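# Mollilico shape blocks, after one year on my table

I bought the Mollilico set in March of last year and I have used it nearly every week, so I think I can say something useful now. Most reviews I read before buying were written on the first evening, when everything is new and the box smells nice. I wanted to know how the blocks are after many small hands, and I could not find this anywhere, so I write it myself.

First, who I am. I give a small play and language group for children between two and five years old. English is my third language, and blocks are good for me also, because "red star" and "blue cube" are words I can pronounce without fear. I share the group with my colleague Diệp Dương, and her opinions are in this review too, because we did not agree about everything.

## What you get

The box is plain cardboard with a lid that lifts off. Inside are the blocks in a cotton bag, and one folded sheet with ideas for games. The set is sold in a small and a large version. I have the large one, with 50 pieces. The colors are strong, simple ones, and the shapes include cubes, cylinders, triangular prisms and five-point stars.

I paid for two sets in the end. The second one I bought in autumn from a different shop, and I was curious if the colors would be the same. The blue is the same. The red is a very little bit darker in the new set, and I only see it when I hold two stars next to each other at the window. The children have never said anything.

## The shapes

The cube is the one that everybody takes first. It has a good size for a hand of three years, and the edges are rounded enough that I do not worry when one is thrown. I use it for the first days with a new child, before I bring out anything else.

The cylinder I like more than I expected. It stands well on its flat end and it rolls when it lies, so one block gives you two kinds of play. On a table which is not level it rolls to the floor, and then you are under the table again. I solved this with a board, more about it later.

The triangular prism is the roof of every house. It can rest on a side or on a triangle face, and the children who are a little older like to discover this. Zixuan Du, whose son was in our group last year, told me he went home and made roofs from sandwiches for a week.

The star is the most beautiful and the most difficult. The points are good to hold, but it is not a block for building. It can stand upright on two points, and in our group the standing star is a kind of sport. Small fingers push it, it leans, it falls, they try again. Diệp finds the star frustrating for the youngest ones and takes it out of the bag before they come. I leave it in. We have talked about this many times over tea and there is no winner.

## How they lie on a board

The ideas sheet says to use the blocks on a carpet. I do not recommend this. On a carpet the cylinder does not roll and the star finds no stable place. I much prefer a hard, flat surface of light wood, where the colors are easy to see and a child can push a block without lifting it.
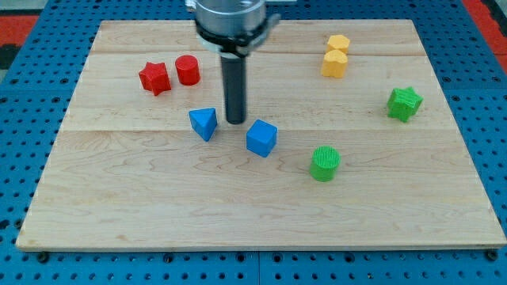

For games with names and colors I put out only a few pieces, with space between them. With all 50 on the table, the children dig with both arms and nobody listens to me. With fewer, a child looks first and then takes. I put pieces of one color near each other at the beginning, and later I mix them. "Give me the blue one" is then too easy, because there are more blue ones, and the child must ask me "which?" – this small question is what I wanted from the beginning.

My own board came from Lakatos, a wood shop near the station where they cut to measure. It was cheaper than a play tray. If you order one, ask them to sand the corners also. I forgot to ask, and I did it by myself in the kitchen with a lot of dust.

## Cleaning and wear

The paper says to wipe with a damp cloth and not to put the blocks in water. I follow this. I wipe them after each group and let them dry on a towel overnight. One time a parent, with very good intentions, washed a whole bag in the sink. Those blocks are still usable, but the surface became a little rough and I keep them for the garden.

After one year the faces still have their color. The wear is on the edges, mostly on the cubes, and on the points of the stars. One star has a small dent from the radiator. I have not lost any piece from the first set. From the second set I miss two, and I suspect the sofa.

The cotton bag is the weak point. The string came out in the second month and the seam opened soon after. I wrote to the shop, and a friendly person with the name Vilmos Major answered and sent me a new bag without asking for a photo. The new bag opened too. Now I use an old bread box, and it closes better than any bag.

## Compared with the Cisovum set

Before Mollilico I borrowed the Cisovum blocks from Alcides Bezerra, who has a group like mine on the other side of the river. They are lighter and they come with a tray. The tray is very good, I must say it. But the colors are pale, and for teaching color names pale is a problem. One of them I called green and Alcides called blue, and we were both sure. Also the Cisovum set had no stars at that time. If you want blocks mainly for towers, I would take Cisovum, because they are more equal in size and sit better on each other.

## Who should buy it

If you have one child at home, the small version is enough. For a group take the large one. For a child who already builds high and complicated things, these shapes will be boring after some weeks, except maybe the star.

I would like to have an option to buy single pieces. When you lose one cylinder, you must buy a full set or live without it. I asked about this too and the answer was "maybe next year".

My rating is four from five. The missing point is for the bag. Diệp gives three and a half, and she says I should write that it is because of the star.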